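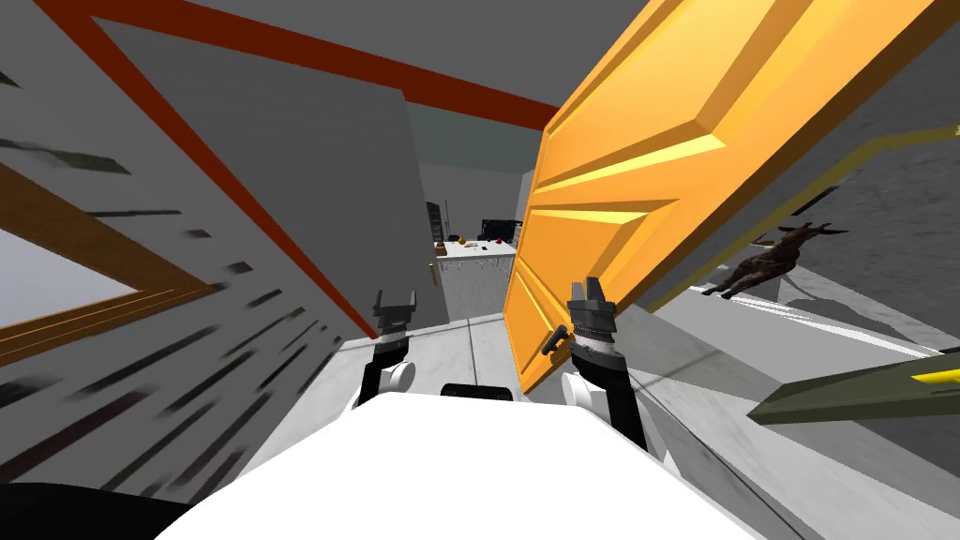
## 4. The open day at Vindstead

The simulator was shown to visitors during the open day of the Vindstead laboratory in January 2023. We decided to use the same household environment as in Section 3, with no special version prepared for guests, so that the remarks of visitors could be compared with the remarks of our own operators. The environment is called Bellenach in the rest of this paper. The control software, Plutemeck, was also unchanged, except that the speed limit of the arms was lowered.

In total 129 visitors signed the attendance sheet. They were received in groups of up to six persons, and each group stayed in the demonstration room until its questions were finished. Zamfira Roman guided the groups and explained the task in plain words. Cosmin Ardeleanu sat at the operator desk and did not speak to the visitors unless they asked him directly. This division was chosen after a rehearsal in which one person did both things and the explanation became too short.

### 4.1 What the visitors were shown

Each group first watched the simulated robot from the camera above its body, and after this from the cameras at the two wrists. We expected that the body camera would be easier to understand, and this was the case for most adults. The wrist view needed more explanation. The room is tilted in it, a large part of the lower image is taken by the gripper itself, and objects near the floor are often hidden behind it (Figure 2).

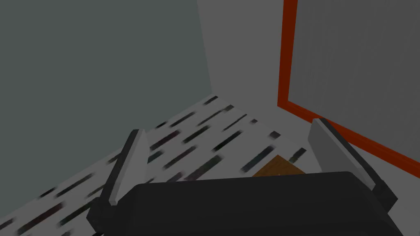 *Figure 2. Simulated wrist view with open gripper fingers; the top of a small brown object is visible between them.*

Several visitors asked why the room was not turned upright on the screen. Our answer was that the image is shown as the control policy receives it, and that a corrected image would give the public a wrong idea of the problem. One teacher found this answer too technical and proposed to show both images side by side. We consider this a good proposal, and it was tested in the second demonstration in February.

Blur was the other frequent subject. Some visitors believed that the projector was out of focus. Dr. Roman then asked the operator to hold the arm still for a moment and to continue after it, and most groups did not need further explanation.

### 4.2 Questions about the household
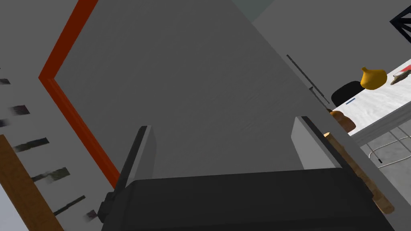 Children asked mainly about the things in the rooms and adults asked mainly about safety and price. The first kind of question was more useful for us. A child wanted to know if the robot knows what food is, and this started a long discussion between the parents and the operator - longer than the schedule allowed - about the difference between recognizing an object and knowing how strongly it may be pressed. Plutemeck does only the first of these at present. The grip force is one fixed value for all objects.

The questions on safety could be answered only partly. A simulated arm cannot hurt a person, and we were careful not to promise anything about the physical platform, which is built by our partner Ursu and was not part of the demonstration.

### 4.3 Limits of the observations

The remarks were written down by hand by Dr. Roman between the groups, so short remarks are probably missing. No recording was made. The visitors came by their own choice and many of them had some interest in technology before, therefore the notes should not be read as a survey of public opinion. We use them in Section 5 only to select which camera views are compared.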